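4.2 Where do the contacts go wrong?

We started this part of the project thinking perception would be our big headache. I had a whole plan for a nicer segmentation model, and Savita Awasthi had already labeled a pile of views for it. Then we sat down with the logs and saw that most of our trouble came in the last couple of centimeters, after the planner had done its job and handed things over to the contact controller. So this section is mainly about that handover, with the coffee task in the lead role (see Figure 5).
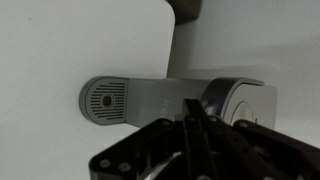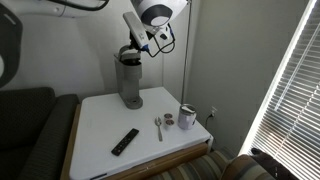
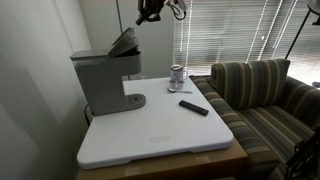 Figure 5. Views from the coffee task. First: view from a small camera at the gripper, with the central finger near the lower edge of a silver-gray arm. Second: the gripper lowered onto the top of the coffee maker. Third: the lid open and the gripper clear of it.

The software is split in two. The planner, which we call Citham, works on a scene graph and picks the next subgoal: lid open, pod in, lid closed, and so on. Visance is the piece underneath, and it turns a subgoal into a contact goal (which surface, which direction, how much force) and runs the controller until a stop condition fires. The two talk through a very small message, and I'm a bit proud of how small it is! Jean Morrison wanted it even smaller, and we argued over the force field in that message for most of March.

The lid is a fun case for this setup. Lifting it is a rotation about a hinge the robot never gets a direct measurement of, so Visance guesses an axis from the depth points and then keeps fixing the guess while it moves. Our first version fit the axis once and stuck with it. If the guess was off by a little, the finger slid along the lid and the force estimate climbed until the safety limit kicked in. Refitting on every control step made the arm twitchy – Ainhoa Escobar described it as nervous – so we settled on refitting every 14 steps with a low-pass filter on the result.

Then there's the wrist view. Once the gripper gets close, its own linkages cover a good chunk of whatever it is about to touch, as in the first view of Figure 5. The fixed views can lose the contact too, with the body of the gripper and its cables sitting over the spot we care about. We tried blending both streams all the way to contact and it was worse than just picking one. What we do now is pretty plain: score each view by how much of the target surface it can see, take the winner, and freeze the target pose when both scores drop under a threshold. From there it's force only.

We ran 52 trials of the lid subgoal with the frozen pose and compared them by hand with the blended version. The leftover failures fell into 2 groups. One was a bad hinge axis from sparse depth on the matte gray body, and the other was stale scene graph entries, where Citham still believed the lid was closed and asked for it to be opened again. The second kind is embarrassing but easy to fix, and Alistair Kerr added a check that asks perception for a fresh lid state before any lid subgoal goes out.

One thing we haven't sorted out is the small stuff on the table. The spoon and the remote both end up in the scene graph as thin flat obstacles, and Citham gives them the same clearance it would give a mug. That makes for some wide, silly-looking detours. We come back to clearance costs in Section 4.3.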